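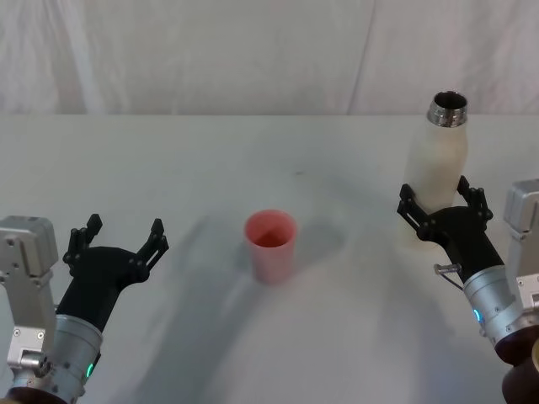
Water back on in Pevness, boil notice stays for now

1/3/22

PEVNESS – Water is running again on the east side after a main break under Turken Street left 1211 homes dry overnight. Pressure still low in spots. The boil notice stays in place until lab results come back.

The break happened a little after 2 a.m. near the corner of Turken and Mill. A 20-inch pipe, cast iron, one of the oldest in town. Water came up through the pavement and ran downhill toward the Martens Bridge, where it froze on the approach. The bridge was shut to cars until midmorning. One lane open now, with salt trucks going back and forth.

Crews from the town water department had the leak shut off before sunrise. Finding the right valve took longer than it should have, the department said in a statement, as the maps for that part of the street did not match what was in the ground. Two valves were paved over in a resurfacing job and had to be dug out.

Repair work was done by Nallis Pipe & Excavating, the contractor the town uses for after-hours calls. New section of pipe went in by early afternoon. The line was flushed through hydrants on Turken and on Orchard, so residents may have seen brown water in the gutter. That should be over.

What to do at home

The boil notice covers everyone east of the rail line, plus the apartments behind the old creamery. Bring tap water to a full boil for at least a minute before drinking it, making baby formula, brushing teeth or washing vegetables. Let it cool. Showers are fine, just don't swallow. Dishwashers are OK if they have a hot rinse setting. Throw out ice made since the break, and empty the ice maker tray too.

Cloudy or rusty water – run the cold tap in the bathtub until it clears. Leave the hot side alone till then or you will fill the water heater with it. Hold off on laundry, whites especially. The department says the color comes from sediment shaken loose in the pipes.

Residents west of the rail line are on a seperate main and are not affected.

Where to get water

Bottled water is being handed out at the Pevness fire station, side entrance, until 8 p.m. and again tomorrow from 7 a.m. Limit of five gallons per household. Bring your own jugs if you have them, there is a tank truck in the lot as well. People who can't get out can call the town office and ask for a drop-off. Leave an address and a number. Calls were backing up this afternoon so keep trying.

The Martens Bridge grocery sold out of water before noon. A delivery is expected in the morning.

Schools and business

Pevness Elementary opened two hours late, with drinking fountains covered. Lunch was cold sandwiches. The middle school is on the west main and ran a normal day. The library closed early and the town pool is shut until further notice. Swim lessons will be made up, dates to come.

Restaurants inside the notice area can open if they use boiled or bottled water, but most on Turken Street had signs up and lights off. The laundromat is closed too.

Costs and next steps

No repair cost yet. The town set aside money last September to replace the Turken Street main, with work planned in 5 phases. Bids for the first phase were due this spring. Today's break was in the stretch set for phase three. The town board will be asked at its next meeting whether to move that block up.

Temporary patch goes on the road tonight – gravel and cold mix, so slow down. Permanent paving has to wait for the asphalt plants to reopen when the weather warms up. Parking is banned on both sides of Turken between Mill and Orchard untill the steel plates are gone.

Homeowners with flooded basements should take photos and keep receipts. Claim forms are at the town office front desk. Almost 20 were picked up by midafternoon.

First lab samples were taken at 3 p.m. Two clean rounds are needed, a day apart, before the notice can be lifted. The town will post on its website and call everyone on the alert list when that happens.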